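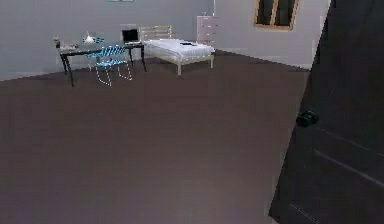 Plallis Bedroom, simulated room for home robot builders

Sold by Rerkel. Download only, 200 for a single builder, 800 for a shared workshop. Item 1748.

The maker's blurb says you can "finish your robot before you cut any metal". I'd take that with salt. The room is a tidy one, with a bed, a desk, a laptop, a window and a door that stands open into the room, and the middle of the floor is completely clear. My bedroom has never looked like that. If your wheeled base can't cross this floor, go back to your code, but don't boast if it can.

The doorway is the useful bit. That big dark door takes up a lot of the view from a low camera, and Pascual Ojeda at our workshop found it a fair trial for his mapping. He still wouldn't trust it for door handles - the knob looks nice and that's as far as he'd go.

What you need
- a computer with a decent graphics card
- your own robot model (none is supplied)
- 40 GB free on the disk
- patience with the manual

Working at the table
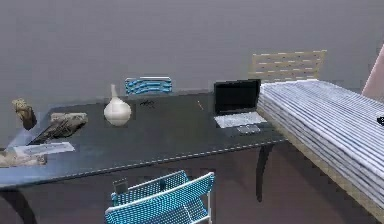 Hedisport Workshop Sheet, issue 40

The tabletop is where I'd spend my time if you're building an arm. A tall-necked white vase is a decent thing to plan a grasp on, and the thin stick will show up a sloppy gripper model. The chairs matter too, as they sit close in and the arm has to be planned over their backs.

Now the grumbles. Edges are soft, the laptop keyboard is a pale blur, and I can't tell what some of the lumps on the left are meant to be. A vision program trained only on this may well struggle with a real desk. Agustina Vergara disagrees and says soft pictures do no harm for a first build. We'll see in October, when her arm is due to be bolted down.

Friction and weight settings can be edited. Check them yourself before you believe any score.

Returns: none once downloaded.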